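Tratard
Careers and contract work

Gripper Test Technician (simulation and bench), 12-month contract

Tratard compares grippers, arms and controllers for small manufacturers who want to know what to buy before they sign for it. We are looking for a technician to run comparison trials in our Prornlow test room and on our simulation machines. The position reports to Prasert Kamolrat, test lead.

The job

The current project is called Hayashi. It puts two-finger grippers through the same set of handling tasks, first in simulation and then on the bench. The simulated part covers 1,588 trials, split between two controllers. The bench part repeats 592 of them with real arms and real parts. You would join while the simulated trials are still running and stay through the final report.

Your week would be split more or less evenly between the two. Expect to:

Set up and launch simulated trials, and check the logs for runs that stopped early.
Mount and swap grippers on two bench arms, including cabling and tool offsets.
Recalibrate the wrist cameras after each swap.
Score trials against our written criteria and flag the ones you are unsure of. Borderline cases are scored a second time by someone else.
Keep the trial records in order. We use a plain spreadsheet and a shared folder — if you have strong feelings about database software, this may frustrate you.
Write a one-page note at the end of each block of 300 trials.

You will not be asked to train controllers or write new ones. The controller code comes from Ladix, our partner on the project, and changes to it go through their team. You should be comfortable reading a configuration file and changing values in it.

What we need

Two years of hands-on work with robot arms, in a lab, a shop or a service job. A degree is welcome but does not replace this.
Basic Python, enough to run a script, read the error and fix a path.
Some time spent with any physics simulator. We will teach you ours.
Steady record keeping.
Ability to lift 40 pounds and stand for part of the day.

Experience with force-torque sensors or camera calibration is a plus.

A look at the work

Many of the simulated trials are viewed from the wrist camera, and a good part of the scoring is done from those pictures. Applicants who are invited to a second interview will score a short set with us, paid at the hourly rate.

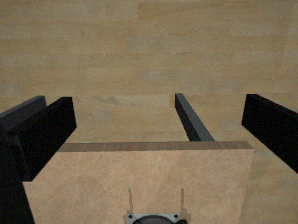

Simulated wrist view: two-finger gripper over a flat board, dark bars on both sides.

Pay and hours

$34 to $39 an hour depending on experience, 40 hours a week. Health coverage starts in the second month. There is a $700 yearly allowance for courses or tools. Core hours are 10 a.m. to 3 p.m.; the rest is up to you. Bench work is on site. Simulation work can be done from home up to two days a week once you have finished training.

How to apply

Send a resume and a short letter to Prasert Kamolrat through the contact form on this site, with "Hayashi technician" in the subject line. In the letter, tell us about one piece of test equipment you kept running and what went wrong with it. Applications are read as they arrive, and we would like someone to start in January. Please include the names of two people who have worked with you at the bench.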